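Bedding Set, Hand-Held Gripper: README and Equipment Planning Notes

Last edited Jan 14, 2023

Hi, and thanks for opening the README before the data (most people do it the other way round, me included). This file covers the bedding set from our Nanville project, plus everything I learned about paying for the gear. The second part got longer than the first. People kept writing to ask what to buy and in what order, so I decided to put my planning notes where they can be found instead of pasting them into email after email.

What's in the folder

The set is short recordings of a hand-held gripper working over beds: blankets, comforters, pillows, bolsters, clothes that ended up on the bed. The view comes from a camera mounted on the tool itself, looking out past the two fingers. There's a notes file for each bedroom and a plain text budget sheet called budget_v3. If you only want the budget sheet, grab that and go, I won't be offended!

Version 2 of the set had a different folder layout. If your loading script was written for it, the clip folders have moved up one level and the notes now sit next to them. Nothing else changed, apart from some spelling I fixed in the notes.

Why bedding

We were planning to buy a full arm. The quote from Kevetti was sitting in my inbox and I had a meeting date in February to defend it, and I realized I couldn't say what the arm would be good for. Dishes? Laundry? Beds? Each of those wants a different reach and a different table, and one of them doesn't want a table at all. So the hand-held tool came first, as a way to find out what kind of motion we'd be paying for. Beds are big, soft and awkward to get around, which makes them a pretty fair test of a shopping list.

What the tool sees

The camera is wide and the corners go dark, so plan on cropping or masking. The fingers sit at the bottom of the picture, and depending on how you feed the clips to your model you may want to leave them in. I leave them in. They're my only reference for scale, and when I was comparing pads it was handy to have the pads right there.

Real bedrooms are also a lot busier than a lab mattress. Patterned blanket under a quilted comforter, striped bolsters, clothes in a heap at the side. If you're budgeting for a vision setup based on clips of a plain white sheet, please look at something like this before you sign anything. 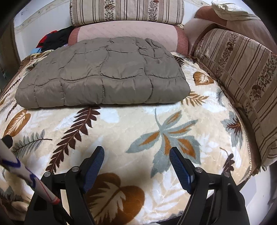
Plala wrote back after reading an early draft of this file and said I had the order wrong, that the money for pads and spare linkage parts should come out of the first budget line and the arm should wait until a full season of hand-held work was finished. Fingers are cheap next to an arm, the message went on, but they're what touches the fabric, and a group that skimps there ends up buying an expensive way to miss a blanket.

I went back and forth on that for a while. I think Plala is right about the pads and a bit too patient about the arm. Delivery times are long, and if we wait a full season to order, we wait most of another one for the crate. What I've done in budget_v3 is split the difference: pads and pins first, arm deposit second, everything else after.

The shopping list, in the order I'd do it now

Gripper pads and spares. Buy 3 sets of pads for every tool you plan to run. I bought one set per tool the first time and regretted it. Get the small pins and linkage pieces in the same order if the supplier will sell them separately. Urquijo will, Kevetti wanted to sell us whole finger assemblies.

Storage. I put down 55 percent of the original storage line for drives and it wasn't enough. Video from a wide camera eats space, and you'll want a second copy somewhere else in the building. Budget for both copies from day one.

A bench or stand. Skip it for bedding. I had a nice adjustable bench in the plan and took it out, because the bed is the work surface. If your task is folding on a table, put it back in.

The arm. Ask about reach across a double bed from one side, and ask for it in writing. Sales sheets tend to quote reach with the arm stretched straight out at a friendly height, and that tells you very little about a pillow at the far end by the wall. Also ask about the base. A fixed base is cheaper, but then you're choosing which side of the bed you care about.

A mobile base. This is the line that made my budget meeting go quiet. I've left it in budget_v3 as an option with its own total, so you can see the plan with and without it.

Old equipment

We own a controller cabinet from 2009 that everybody hoped could be reused. I hoped so too, it's paid for! Urquijo looked at the plate and the manual and told us the cabinet could be made to work, but the adapter and the labor came close to the price of a new one. I'd get that same check done before writing "reuse existing" on any plan. It looks great in a spreadsheet and then it sits there making your total wrong.

Things I still don't know

Service contracts. Kevetti offers one and Urquijo charges per visit, and I haven't run either long enough to say which is the better deal. I've used the per-visit price in the sheet. If you've paid for both, please write to me.

Pad wear on quilted fabric versus smooth cotton. I want a number for this so I can work out how often to reorder, and I don't have one yet.

Using the set

Free to use for research and for planning, with a mention of the Nanville bedding set. Please don't use it to advertise a product. If you change the budget sheet, rename it, so I don't get questions about totals I've never seen (it has happened).

Corrections go to the same address as before. I'm slow in February while orders are being placed, and quicker after that.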